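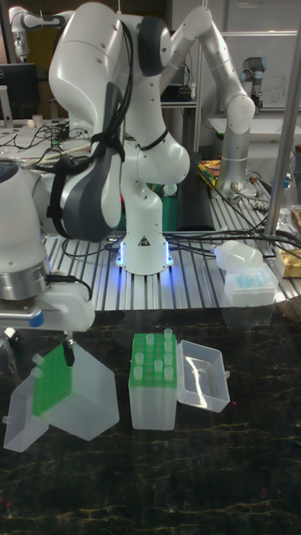

Partial tip boxes: a thread in 9 posts

Print this page | E-mail this page

1/9
Every lab in Voltetthorpe I have worked in has a shelf of half-used tip boxes. Ours at Bakeck had enough of them in June to block the centrifuge rotors. This is how we handle the partials now. It covers unfiltered, non-sterile tips only. Sterile partials get a date on the lid and are used first or discarded.

2/9
Sort by tip before sorting by box. Volume range comes first, then fit, then manufacturer. Two tips that look the same on the bench can seat differently on the cone, and a mixed rack shows up later as drift in one column. If you can't identify a tip, bin it.

3/9
Work with two boxes at a time, side by side, lids fully open and turned outward. One is the donor and one is the receiver. A lid left standing between the boxes is what gets knocked, and it takes a column of tips with it. Put the boxes close enough that the move between racks is short. 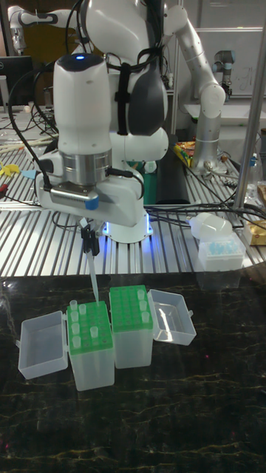

Both lids open outward, a few tips standing in each green rack.

4/9
The donor is normally the box with fewer tips. The exception is a cracked hinge or a rack that no longer clips down, in which case that box is the donor whatever it holds. We mark those on the base with a wax pencil. Marks on the lid are useless once the lids get swapped.

5/9
Lift straight up, travel, lower straight down. Most bent tips come from starting the sideways move before the narrow end has cleared the rack. Going in, line the point up over the hole and stop before lowering. If it catches on the edge, raise it and line up again. Pushing will flex the tip — and a flexed tip doesn't always look flexed.

6/9
Fill order. Ours is by column from the hinge side, no gaps, so a multichannel can pick up from a known position. Scattered tips are fine in a box used only with a single channel. They are a nuisance for everyone else. If you inherit a scattered rack, rearrange it before adding to it. 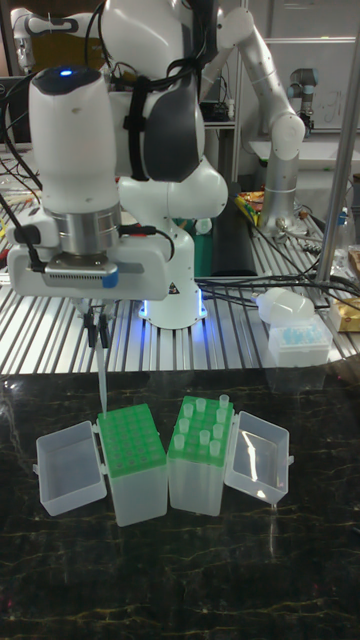
7/9
Surface. I prefer a dark one. Clear tips disappear on a white bench and a dropped one stays there until somebody leans on it. The drawback of a glossy top is reflections near the base of the box, so check hole alignment from above and ignore what the tabletop is showing you. Matte black would be better. We have not bought any.

8/9
Stock. The Wednesday after we cleared the shelf, the inventory sheet said 1,797 loose tips recovered into full or usable boxes. Over 3 shelves became one. Empty boxes and racks are kept together, lid closed, rack in place. A rack stored separately from its box will be matched with the wrong box, and the Godance racks sit slightly proud in everyone else's base.

9/9
Label on the receiver: tip volume, manufacturer, "consolidated", month. Leave off the count, it is wrong after the first use. A consolidated box never goes back in the sterile cupboard, even if it looks new. Replies are open if your racks have a different hole pitch, I would like to compare.

Print this page | E-mail this page

Search posts
Enter keyword
Go

Related threads
Which wax pencils survive ethanol
Cone wear on the Toivonen single channels
Reusing tip racks as tube stands
Shelf labels, second attempt
Hinge failures on frosted boxes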